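Sarport Row Apartments
Progress report to the lender, March

Prepared by Hiyori Honda, project manager, Ciltance

1. Where we are

The renovation of the existing building at Sarport Row is on schedule. Of the 142 apartments, all but the top floor of the east wing now have new kitchens, flooring and windows. The east wing top floor was held back because the roof drains had to be relocated before the ceilings could be closed. The drains are in and were inspected on Friday. Drywall starts next week.

The lobby and mail room are finished apart from the door closers, which came in the wrong finish and went back to Hoshino. Replacements are due before the end of the month. We have propped nothing open in the meantime - the old closers are still on.

2. Leasing

Mervin Petrenko took over the leasing office in the middle of the reporting period. Tours are running six days a week, and most visitors come in after work, so the office now stays open until 7 p.m. One-bedroom units are going faster than we planned. The larger corner units are slower, mainly on price, and we have asked for permission to offer one month free on a 14-month lease for those only.

Average asking rent for the renovated two-bedrooms is $2,041. We have not changed it since the last report.
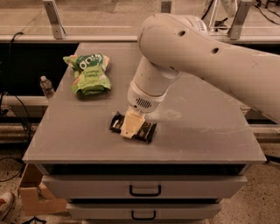
Chocolate bar on the gray tabletop.

Renewals among existing tenants are holding up well. Tenants who moved to a temporary unit during the work have been given first choice of the finished apartments on their floor, and most have asked to go back to the one they left.

3. Ground-floor commercial space

The 3,000 sq ft space on the Skullis Street side is still vacant. We had a letter of intent from a dental practice, but they wanted a second entrance cut through the brick and the city said no. Two other parties have walked the space. The broker suggests splitting it in half. We would like to wait one more quarter before paying for a demising wall.

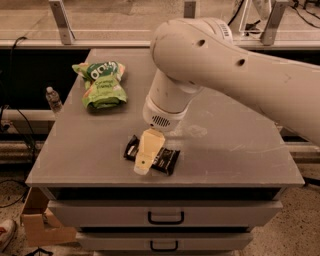 4. Budget

Spending is within the approved amount. The drain work was charged to contingency, and the invoice is in the draw package. Elevator modernization came in under the bid and we ask that the difference stay in contingency until the east wing is closed out.

5. Next period

Finish the east wing top floor and call for final inspection.
Stripe the parking lot once nights are warm enough for the paint.
Send the lender an updated rent roll with the next draw request.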